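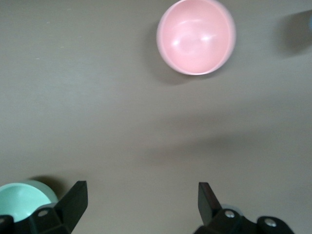
Kitchen and tableware check, Trurkus rental, January

I do this one every winter before the first guests come in, and I go through it with a cup of coffee around 20 minutes after I unlock. Comments are mine, so forgive the rambling!

1. Bowls, rims. OK. Ran a fingertip around every one. A chip you can't see will still cut a lip.

2. Bowls, insides. OK. I tilt them under the lamp and look for scratches that hold food. Light colors make this easy -- stains have no place to hide.

3. Bowls, stacking. FIX. They stick together if they go in the cupboard damp. Dry them first, please, I mean it.

4. Pots and lids. OK, with a note.

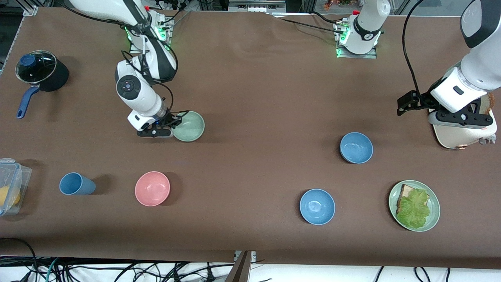
Lids are my pet subject, so bear with me. I want every pot stored and carried with its own lid on, and I want the knob tight before anybody lifts by it. The black pot with the glass lid and the dark blue knob gets the full treatment: twist the knob, wiggle the long navy handle, check the glass for nicks. All tight this time. I do like that handle, but on a stove it has to be turned in, away from the edge, where a kid or a sleeve can't catch it.

5. Table surface. OK. Wiped down, no sticky patches. Hot pots go on a trivet, always.

6. Oven gloves. REPLACE. One has a thin spot at the thumb. Brindatitz has the thick ones.

7. Smoke alarm. OK. Pressed the button, jumped as usual.

8. Fire blanket. OK, on its hook. The Ekanayake sheet wants it within reach of the stove and it is.

Next check before the spring bookings. Gloves need ordering this week.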